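Werkisham Judo & Self Defense - Frequently Asked Questions

Last updated 20/05/2020

Do I need any experience?
No. Most people in the Beginner block have never been on a mat. If you did some wrestling in high school, great, tell the coach, start with the beginners anyway.

How old do you have to be?
Juniors 7 to 13. Adults 14 and up. No exceptions for big 13 year olds, sorry, we get asked a lot.

What do I wear the first time?
Sweatpants and a long sleeve T-shirt. No zippers, no pockets if you can help it. Bare feet on the mat, flip flops off the mat. After the second class you'll want a gi.

Where do I get a gi?
We order through Andreadis twice a year, next order goes in November. Single weave is fine to start. Size up, they shrink. Blue or white, either is ok for class, white only for gradings.

Can I buy a used one?
Sure. Check the bin by the front desk. Cash in the envelope please. Check the collar and knees before you pay, those go first.

How do I wash it?
Cold, every single time you train. Not every other time. Hang dry. Bleach wrecks the cotton so dont. Belts can go in too, whatever anybody told you about washing out the knowledge. 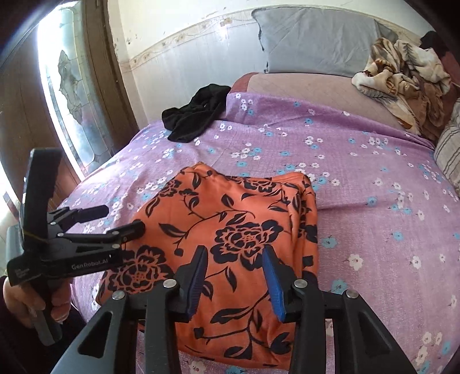

Nails short, hands and feet. Rings, earrings, watches off. Long hair tied with something that has no metal in it. Any rash or open cut, stay home and email us, we'll move your class credit over.

How much is it?
First class free. After that 108 a month for adults, unlimited classes. Family rate is 132 and covers everybody at the same address. Drop-ins ask at the desk.

Is there a contract?
Month to month. Give us notice before the 1st or you get billed again. We can't refund a month thats already started.

When do I get promoted?
When the coach says so. Yellow usually takes a few months of steady attendance. Falls, two throws, two holds, and you need to know the names in Japanese. Sheet is at the desk.

Do I have to compete?
No. Plenty of members never do. If you want to, the Nurnomley Open is the friendly one, has a novice division. You need a current membership card and a coach signed up to sit matside.

Will I get hurt?
Bruises, yes. Sore neck the first week. You learn falling before anybody throws you. Tap early, tap loud. Bad knee or shoulder, say so before class starts.

Where do I park?
Behind the building. Not in front of the bakery, they tow.

Didn't find your answer? Email the desk or come by 15 minutes before any class.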